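The Gripper Test That the Spec Sheet Skips

Three grippers on trial for grocery restocking, and a lot of jugs in the way

September brought another round of videos in which a robot arm lifts something off a shelf. The lighting is good. The object is a box, or a can, or a bottle with straight sides, and it has been given plenty of room. The arm comes in square to the shelf, closes, lifts and backs out. A counter in the corner of the video goes up by one.

I have been watching these for long enough to have stopped looking at the arm. I look at what is next to the object, and most of the time there's nothing next to it. Real grocery shelves are crammed. If a supplier wants to sell a machine that tidies and restocks them, the first thing I'd like to know is what happens to the neighbors.

That was the question behind the trial I followed this month, which put three end effectors on the same arm and the same controller and set them to work on the least friendly category in a supermarket, big handled jugs of liquid. The Ploltov is a two-finger parallel gripper, stiff and plain. The Titier has three soft fingers that curl under air pressure. The Guerra is a suction head with a small fold-out hook meant for handles. All of them were driven by a Naltlow controller, whose maker would like you to believe the choice of hand hardly matters once the software is good enough.

The trial ran to 2785 attempts. That sounds like a great many until you divide it by three hands, then by product shape, then by whether the jug was at the front of the shelf or tucked behind another one. By the time you reach the cases a store manager would care about, the piles are small. The headline number in the summary, 908 successful moves by the Ploltov, covers every shape in the trial, including small bottles that any hand can lift. For handled jugs alone, the same gripper managed 445, and the summary puts that figure on its fourth page.

Alongside the robot runs, people did the same job while wearing a camera at head height. The recordings are supposed to show the software how a person gets in and out of a tight row. They are the most useful thing to come out of the project, though I doubt the people selling the grippers will enjoy them much.
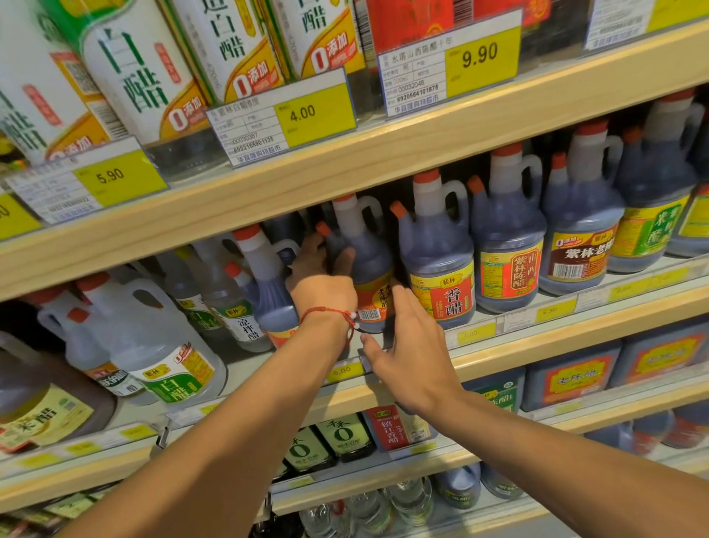
A person working a shelf of vinegar uses both hands and thinks nothing of it. One goes in between two jugs up by the spout, the other stays open and low near the base. Fingers fit where there is barely a gap, and a hand can be flat one moment and a hook the next. None of the three products on trial can do that, and only one arm was fitted, so every robot run was a one-handed attempt at something people do with two.

The Ploltov had the worst time with it. Its fingers are thick at the tip, and to get them on either side of a jug the neighbors have to give way. Often they did, by sliding or leaning. The scoring counted those runs as successes, provided the target jug ended up where it was meant to go. I asked whether a jug pushed out of line was noted anywhere and was told it would be in the next version of the scoring sheet. It should have been in this one.

The Titier did better than I expected in tight rows. Soft fingers squeeze in politely and don't shove much. The trouble starts with the lift. A large jug is heavy, the liquid moves, and the fingers sag. In the runs I watched, the arm would start up, the jug would tilt, and the controller would stop to reconsider for so long that I began checking my phone. Slowing everything down helped. It also made the arm slower than any shop would put up with.

Then the Guerra. On paper the hook is the smart idea, as handled jugs are made to be lifted by the handle. But the handle has to face the hook. Turn it a little and the tool has to come in at an angle, where it meets the next jug, or the shelf above, or a price label hanging in its plastic sleeve. The suction cup was there as a backup and it worked on flat labels. On a curved one with a wrinkle it hissed and let go. There were 115 drops in the whole trial, and the Guerra had more than its share of them.

Cameras deserve some of the blame. Vinegar is a nasty thing to ask a depth sensor to look at. The clear stuff hardly registers, the dark stuff throws back glare, and several kinds from one maker can come in much the same jug with the same red cap. The system was fitted with two cameras, one over the shelf and one at the wrist, and the wrist view went blind at the moment it was needed, when the gripper itself filled it. Naltlow's answer is more training data. Maybe so. I have heard that answer about a lot of problems, and some of them were problems with where the camera was bolted.

Labels were another sore point. The controller was meant to match each product to the price on the rail below it, and it did this well when the label sat directly under the jug. On crowded stretches, with labels bunched together or hanging from the shelf above, it guessed. A wrong guess scored nothing against it, as price matching was listed as a bonus feature.

To be fair to the people who ran the trial, they let me see the bad runs, which most don't. They also kept the shelf full after the first week, when a half-stocked shelf would have flattered everyone. And all three grippers got better over the month, mostly through dull changes. The Ploltov was given thinner fingertips. The Titier's air pressure was turned up. Someone filed a corner off the Guerra's hook.

Would I buy any of them for a store? At the moment, no. If forced, I'd take the Ploltov with the thin tips and keep it on boxes and small bottles, where it earned most of its score in the first place. The Titier might suit produce, which wasn't tested. The Guerra needs a wrist with more freedom than this arm has.

A second trial is planned with two arms. I have asked for the scoring sheet ahead of time, and for a line on it that says how many of the other jugs moved.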